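Brenisgate FC Supporters Board > First Team > Transfers

Topic: Sepúlveda to Cistton, is the fee fair?

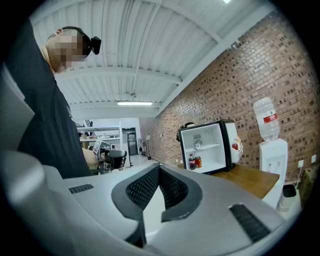 Re: Sepúlveda to Cistton, is the fee fair?

gate_end_keith
2/13/25
So the club has confirmed Nicanor Sepúlveda is off to Cistton once the paperwork clears. Undisclosed fee, but the local paper reckons it's 22 per cent up front and the rest in instalments tied to appearances. For our starting centre half, with a season and a half left on his contract, I think that's poor business. Thoughts?

Montes_Park_Mick
It's fair. He's 31 in April and he's had two hamstring injuries since preseason. Cistton are taking the risk on his wages, and those wages were the biggest on our books by a distance. I'd have driven him there.

rowena_b
Don't agree with that at all. He organises the whole back line. Look at the two games he missed before Christmas. We defended corners like we'd met in the car park. You can't put that on a balance sheet.

Montes_Park_Mick
We also conceded from a corner against Jisum with him on the pitch. He lost his man at the near post.

rowena_b
One goal. He also headed away just about everything else that day.

halfway_line
The part that bothers me is the instalments. If the payments depend on how often he plays, and he does the hamstring again, we get very little. Does anyone know if there's a minimum?

gate_end_keith
Paper didn't say. It only had the first payment and that the rest was spread over 3 years.

halfway_line
That's a long time to wait for money on a defender his age.

DazzaLeftFoot
Who plays there now? The young bloke has looked all right on the left but he's never played the middle of a three. If the coach goes back to a flat four I'd be less worried.

rowena_b
A flat four means dropping one of the wing backs and they've been our best attackers all season. I wouldn't change the whole shape to cover one sale. Sign a replacement before the window shuts.

Montes_Park_Mick
With what? The money's going on wages and the pitch. We need the left side of that squad sorted before we spend on another centre half.

offside_again
47 starts for us in all competitions and I can remember maybe four bad ones. Good servant. I'd have liked to see him get a proper send-off at home instead of a paragraph on the club site late in the afternoon.

gate_end_keith
Agree on that. Whatever you think of the fee, the announcement was a bit rude.

DazzaLeftFoot
Is he eligible to play against us when we go to Cistton? When we sold the keeper there was a clause.

halfway_line
The clause was for a loan. It's a permanent transfer this time so I'd expect him to line up against us. Happy to be corrected if somebody has the league rules handy.

Montes_Park_Mick
He'll play. And our striker should run at him for ninety minutes, because he doesn't like turning. That's my whole point about why the fee is fine.

rowena_b
You said the same about the last captain we sold and he was player of the year at his new club.

Montes_Park_Mick
In a division below ours.

rowena_b
Still player of the year.

offside_again
Anyone going to the Jisum away game? I've got a spare seat in the car, leaving from the ground at nine. Petrol money only.

DazzaLeftFoot
I'll take it if it's still going. Sent you a message.

gate_end_keith
Can we keep the travel stuff in the away days thread please. Back to the fee. I've emailed the club about the instalments and I'll post the answer if I get one.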